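About Jamlow Sailing School

Hi, I'm Myrto Sarantis, and I run Jamlow with my old crewmate Stavros Antoniadis. We teach grown-ups and kids to sail, we take people racing, and in between we spend a frankly silly amount of time sanding things.

I came to sailing late. A friend needed a body on the rail for an evening race, I said yes without asking what the rail was, and I got home soaked and grinning. The next spring I bought a half share in a tired little sloop called Jesteck (the name came with her, and we never found out what it meant). Stavros owned the other half. We finished last in our first 2 regattas and had a wonderful time at both!

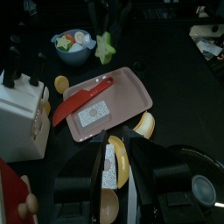 After that, people at the dock started asking if we'd take them out, and then if we'd teach their kids, and pretty soon we needed more boats. The school opened its doors properly on May 27, 2023, in a stiff breeze that sent half our welcome banners into the harbor. We've had 182 students through the beginner course so far, and a good many of them still turn up for the evening races.

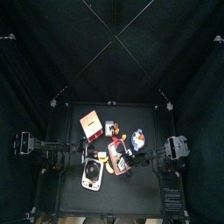 Black tabletop and curtains, from overhead

Our boats all have names, and yes, you'll be expected to learn them. Jesteck is still with us. Yuan is the quick one, light and twitchy and a bit much in a gust, so she goes out with Angeliki Koutsoukos, our racing coach. Angeliki has been trimming sails since she was 8 and can spot a badly set jib from the parking lot.
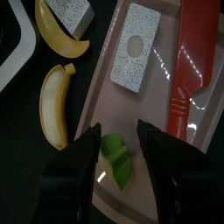
Beginners go out with Evanthia Tsoukalas, who is very calm and very hard to surprise. You'll start with knots and steering, then tacking, then the capsize drill (bring a towel, and maybe a second towel). If you catch the bug, we run a race series all through August, with short courses inside the harbor and one long race out past the point and back.
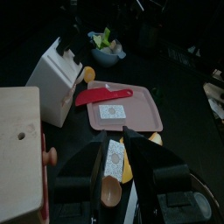
Grigoris Kourkoulas looks after the rigging and answers most of the emails, so if you write to us, you'll probably hear from him first. Tell him whether you've sailed before and whether you'd like to race or just potter about. We lend out life jackets, and you only need soft shoes and something windproof. Come down and say hello!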